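Gikden Extends Deposit Return Program to Small Drink Containers

May 2023

The town of Gikden has widened its container deposit program to cover clear plastic drink bottles of all sizes sold within town limits, including the small single-serving bottles that were left out when the program began. The change applies to tea, juice, water, and carbonated drinks. Milk, cooking oil, and household cleaning products stay outside the program.

Under the revised rules, a deposit is charged at the register and printed on a separate line of the receipt. The full amount is paid back when the empty container is returned to a participating store or to the depot on the Karska road. Deposits cannot be claimed on containers bought before the change took effect. Stores have been told to keep old and new stock apart until the unlabeled stock is sold.

Waltura, the company that runs collection and sorting under contract to the town, said the earlier size limit had caused most of the disputes at return counters. Customers brought in mixed bags, and staff had to separate eligible bottles from ineligible ones by reading the volume on each label. Where the label was torn or missing, the bottle was refused. The new rules remove volume as a test. Eligibility now depends on the deposit mark and on the material code molded into the base.

Containers must be returned empty, with the cap on. This reverses the earlier instruction, which asked customers to remove caps and put them in a separate bin. Waltura found that loose caps fell through the screens at the sorting plant and ended up in the residue, which goes to landfill. A cap left on the bottle stays with it through baling and is separated later, after shredding, in a water tank. Cap plastic floats and bottle plastic sinks, so the two can be drawn off at different levels.

Leftover liquid remains the main quality problem. A bale made from bottles that still hold tea or juice weighs more than it should, leaks during transport, and can grow mold in storage. Buyers deduct the extra weight from the price and may reject a load. In March, Waltura had 3 loads sent back by its main buyer, the Agudelo plastics works, because of moisture above the contract limit. The company paid for the return freight in each case. 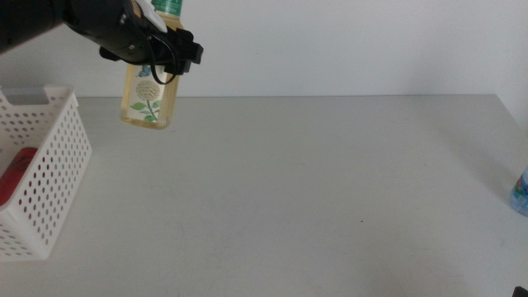

Stores may refuse a bottle that has not been emptied, and the depot will do the same. Rinsing is recommended for sweetened drinks but is not required. Crushed bottles are accepted at the depot, where they are checked by hand, but not at store return points, where the machines need to read the full label. A bottle that has been slightly dented will normally pass.

Labels may be left in place. The shrink sleeves used on some brands are a separate matter. A full sleeve hides the bottle material from the optical sorter, and the container may be sent to the wrong line. Drink producers that sell in Gikden have been asked to switch to partial sleeves or to add a perforated tear strip. No deadline has been set for this, and customers will receive the deposit on sleeved bottles in the meantime.

Color also affects what a bottle is worth after sorting. Clear material can be used again in drink bottles or food trays. Green and blue material goes mainly into strapping and fiber, at a lower price. Brown and opaque white bottles have few buyers and are held until there is enough for a full load. Cap color makes no difference, as caps are sold as a mixed grade.

The handling fee paid to stores has been changed as well. Stores were previously paid a flat amount per month whatever their volume. They will now be paid per container, with a minimum monthly payment for shops that have less than 100 square meters of sales floor. Small shops had told the town that the flat amount did not cover the storage space taken up by full bags, particularly in summer.

There are 26 participating stores. Any store that sells covered drinks must display the deposit notice, but only those above the floor area limit are required to take containers back. Smaller shops may join by choice and may leave the program with 30 days of written notice. A store that takes returns must accept all eligible containers, including brands it does not sell itself.

Collection rounds will be adjusted to match. Bags are to be sealed with the numbered tie supplied by Waltura and stored indoors or in a locked cage until pickup. Unsealed bags will be collected but will be counted at the plant, and the plant count will be used for payment if it differs from the store record. Stores have one billing period in which to dispute a count.

Unclaimed deposits will continue to be held in a separate account. The town may use this money only for program costs, which include machine repair, public notices, and the hauling contract. An annual statement of the account is kept at the town office and can be read on request. The first statement under the new rules will list small and large containers separately.

Residents of nearby Karska can use the Gikden depot but will be paid only for containers that carry the Gikden deposit mark. Karska does not have a deposit program of its own. Plastic bottles there are collected at the curb together with cans and cartons, and the town has not announced any plan to change this.

The depot accepts containers during its normal opening hours. Loads of more than one large bag should be taken to the side entrance, where they are counted by machine and paid by voucher or bank transfer. Glass bottles are not part of the program and should go in the public glass bins as before.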